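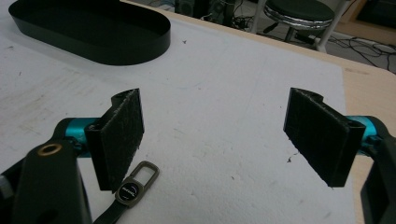 Abílio Quintela wrote in after the last lecture to ask why anyone bothers stealing a password table if the passwords in it are hashed, and whether a hash isn't the whole point of the exercise. What a great question to start on, because the answer takes up the entire session!

Search notes Go

Session 7: How passwords are stored, and how they get out anyway

Bring your notes on hash functions from Session 5. We'll be leaning on two properties you already know: the same input always gives the same output, and there's no practical way to run the function backward. The first of those is going to cause us a lot of trouble.

1. What the server has to remember

When you log in, the server needs to decide whether you typed the right thing. The most obvious design is to keep your password in a column next to your username and compare the two strings. It works, it takes about four lines of code, and it means that anyone who can read the column can log in as anybody. That includes the attacker who got in through a bad query, the contractor with a copy of last year's backup, and the support desk.

So we hash. At signup the server computes H(password) and keeps that. At login it computes H(whatever you typed) and compares. The password itself is thrown away as soon as the request is done. (Is it really thrown away? Check your request logs. Seriously, check them. A debug line that prints the full body of every POST will undo everything else in these notes, and I've seen it on systems that did all the rest beautifully.)

2. Guessing is the attack

Abílio's question lives in this section. The attacker doesn't reverse the hash. The attacker guesses a password, hashes the guess, and looks for a match. If there's a match, the guess was right.

What makes this so effective is that it happens on the attacker's own hardware. Your login page can lock an account after a few wrong tries, slow things down, ask for a code, raise an alarm. A stolen table does none of that. We call this an offline attack, and please keep the word separate in your mind from the online kind, where somebody is hammering on your actual login form. Exam answers get these two mixed up every year.

And the guesses are good guesses! They come from earlier leaks, so they're passwords that real people really picked. Then come the rules: capitalize the first letter, add a digit, add an exclamation mark, swap the a for an @. If you've ever been forced to "include a number and a symbol" and you did it by sticking both on the end, the rule file already knows about you.

3. The Nendwood table

Our practice data set for this part is the customer table from Nendwood, the made-to-order shelving shop that you'll remember from the SQL injection lab. The table has 1,227 accounts, hashed with a fast, general-purpose hash and no salt.

Before guessing anything at all, sort by the hash column. There are only 757 distinct values. Take a minute with that. We haven't broken a single hash and we already know which customers share a password with which other customers. The biggest group has 60 accounts in it, and you can probably name a decent candidate for that one without a computer.

Now run the small word list from the lab folder. It finishes before you can get your hand back to the mouse, and it recovers 187 of the distinct values. Every one of those unlocks all the accounts in its group, so the number of open accounts is a good deal bigger than the number of cracked hashes. Work out the exact figure for yourself in exercise 2. 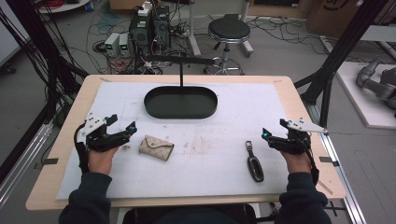 Fig. 2. At the table, a hand-held gripper in each hand.

4. Salt

A salt is a random value, different for each account, stored right next to the hash. The server computes H(salt, password). Two people with the same password now get different hashes, the sorting trick is dead, and the attacker has to redo the work of each guess for every account separately. Tables of hashes computed ahead of time become useless too, which is lovely, considering how much disk space people used to spend on them.

Points that come up in office hours over and over:

- The salt is not a secret. It sits in the same row as the hash and the attacker gets both. That's fine.
- One salt for the whole site is not a salt in the sense we want. It stops the precomputed tables, but identical passwords still give identical hashes.
- The username is a poor salt. Half the world's admin accounts are called admin.
- Make a new salt when the password changes.
- You'll also hear about a pepper, a secret value kept outside the database and mixed in as well. It can help if only the database leaks. Don't use it in place of a salt.

Salt does nothing for a single weak password on a single account. If the attacker cares only about the finance director, and the finance director uses the name of the company plus the year, the salt costs nothing to get around. For that we need the next idea.

5. Slowness on purpose

This is my favorite part of the whole course, so forgive me if I ran over time! Nearly everywhere else in computing you want your function to be fast. Here you want it slow, by an amount you choose.

A general-purpose hash was built to chew through big files quickly. A graphics card can compute an astonishing number of them every second. Password hashing functions (bcrypt, scrypt, Argon2) have a cost setting. Turn it up and each guess takes longer. Your real user pays that price once per login and won't notice a fraction of a second. The attacker pays it on every guess, for every account, for every entry in the list.

scrypt and Argon2 go further and ask for memory as well as time. Why memory? A graphics card gets its speed from doing thousands of small things side by side. Give each of those small things a big appetite for memory and the card runs out of room long before it runs out of processors. It's such a neat idea, and I'd like you to be able to explain it in your own words.

How high should the cost be? As high as your login server can stand at its busiest time of day. Measure it. Then put a note in the calendar to measure it again, as the hardware on the other side keeps getting better. Remember too that a very high cost gives somebody a cheap way of tying up your server by sending it lots of bad logins, so your rate limit and your cost setting have to be chosen together.
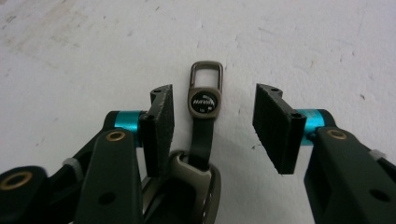
One practical headache with raising the cost is that you can't rehash a password you don't have. Old rows were made with the old setting, and the original string is gone. There are two usual ways out. You can wait until each person logs in, at which moment you do have the password for an instant, and rehash it then. Or you can wrap: take the old hash, feed it into the new function as though it were the password, and store the result. Wrapping covers everybody on the first night, including people who haven't logged in for years. Waiting leaves those sleepy accounts on the old scheme, and they're often the weakest ones.

Utix, our second case, did the waiting version and stopped there. Bartosz Brzozowska's slides from the guest session go through the migration script line by line, and they're well worth an hour of your evening. Look closely at the branch where the stored string has no version marker.

6. Reuse, or how a good table gets you nowhere

Say you've done it all. Random salt, Argon2, sensible cost, clean logs. One of your users has the same password at Pratolness, a message board for model boat people, and Pratolness stored it in the clear. Their table leaks. Somebody tries every pair from it on your login page, and a few of them work on the first attempt. No guessing was involved and your hashing never came into it.

This is credential stuffing. It's an online attack, so the defenses are the online ones: a second factor, rate limits that look at more than a single address, and checking new passwords against lists of known leaked ones. That last check is cheap and does more good than all the rules about symbols put together. Length helps. Password managers help enormously. Forcing a change every few months mostly produces the old password with the digit bumped up by one.

Exercises

1. Explain to a friend outside the course why hashing isn't encryption. Half a page at most.
2. For the Nendwood table, work out how many accounts are opened by the small word list. Then give every account its own salt and run it again. What changed, and what didn't?
3. Time bcrypt on your own laptop at three cost settings. Plot the results. Your line should bend; say why.
4. Sketch a migration for the Vieira system that uses wrapping first and clean rehashing at login afterward. How does the login code tell which kind of row it's looking at?
5. Optional, and fun: write five mangling rules of your own and see what they add to exercise 2.

Hand in 2 and 4 only. Use the lab data, on the lab machines, and please don't go trying any of this on systems that belong to other people.

Next time: sessions and cookies, or what the server remembers once you're in.

Share 14 Comments 3

Related
Session 5: Hash functions without tears
Session 6: SQL injection lab
Session 8: Sessions and cookies
Guest slides: moving Utix off the old hashes
Reading list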